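Dec 24, 2021

Day four of getting the back bedroom ready for company. I have now spent 567 dollars on bedding, and the bedding has spent most of its time waiting for me to decide where anything goes.

The carpet is gray, in the sense that a wet pigeon is gray. Light streaks, dark streaks, streaks the color of old snow. I picked it in July from a Ristel sample the size of a coaster, and on a coaster it looked calm.

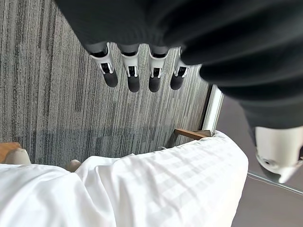
My theory was that streaks would hide lint. They do, and they also hide earring backs, one white button and the small screw I need for the bed rail. I've gone over it twice on my knees with a flashlight.

So the rail is held on with tape for tonight. The guests have been told to sleep toward the wall.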